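Tasent launches linen return scheme for small guest houses in Grellenen

Sep 24, 2026

Tasent, the textile hire firm, today opened a towel and linen return scheme for guest houses, bed and breakfasts and holiday lets in Grellenen. The scheme covers properties with up to 50 beds, which until now have fallen below the minimum order for contract laundry in the district.

Under the scheme, used towels are collected, sorted by weight and colour, washed at the Oter plant and sent back within two working days. Properties pay for each kilogram returned. There is no joining fee and no minimum term.
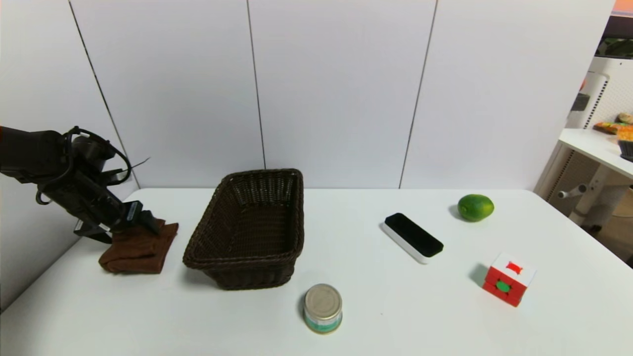
A trial of the scheme began in May with 467 rooms. Over the trial period the average load per room fell, mainly as a result of separating bath towels from hand towels before collection. Mixed loads take longer to dry, and the smaller items leave the dryer with less moisture than they need to keep their softness. Tasent has therefore made sorting at the property a condition of the standard rate. Unsorted loads are accepted at a higher rate, set out in the price list.

Microfibre and cotton are handled on separate lines. Microfibre is washed at 40 degrees without fabric softener, which coats the fibres and lowers the amount of water they can take up. Cotton is washed at 60 degrees and pressed flat before folding.

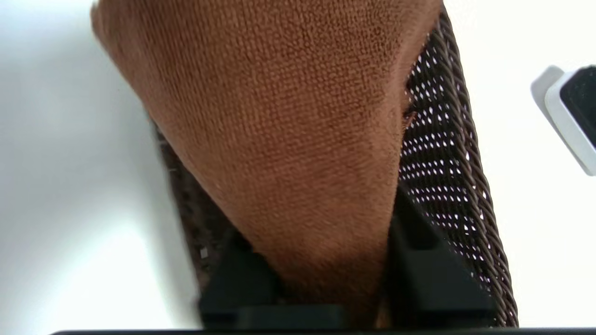 Each property receives a set of lidded bins, a printed sorting sheet and a supply of tags. Tags are fixed to the hem and carry the property number and the date of first use. A towel is withdrawn when its dry weight drops by more than a tenth, or when the hem has come away along any side. Withdrawn cotton is cut into cleaning cloths. Withdrawn microfibre is sent to Sopacua, which shreds it for use as padding.

The Oter plant has capacity for 2,000 kilograms a day under the scheme. The final rinse water from each cotton cycle is held in a tank and used for the first wash of the next.

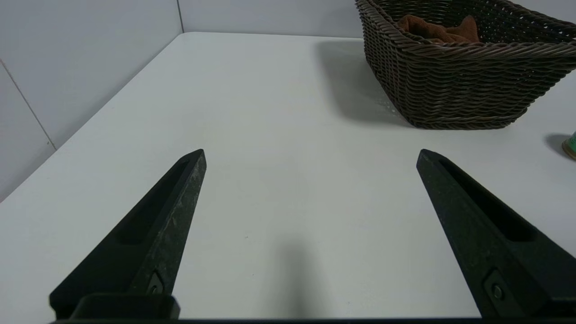

Can a property use its own towels?
Own towels are accepted if they are a single plain colour, weigh at least 400 grams per square metre and have been tagged before the first collection. Towels with trims, fringes or sewn-on badges are returned unwashed.

Collections run on two routes, one for the town centre and one for the outlying villages. Bins must be left at an agreed point by 7 am. A missed collection can be rebooked once in any calendar month without charge.

Applications are open now. A total of 671 rooms have been registered ahead of the launch, and further rooms will be added in the order in which forms are received.
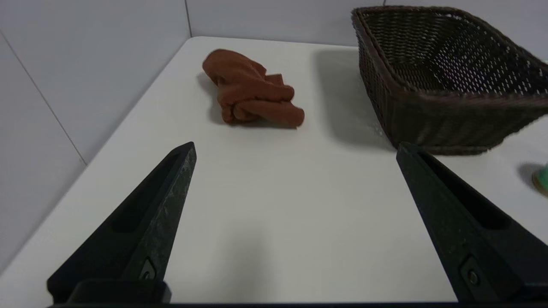 White tabletop with a rounded front edge.

Notes to editors

Tasent supplies and launders textiles for the lodging trade. The price list, sorting sheet and application form are available from the Tasent office in Grellenen.

Ends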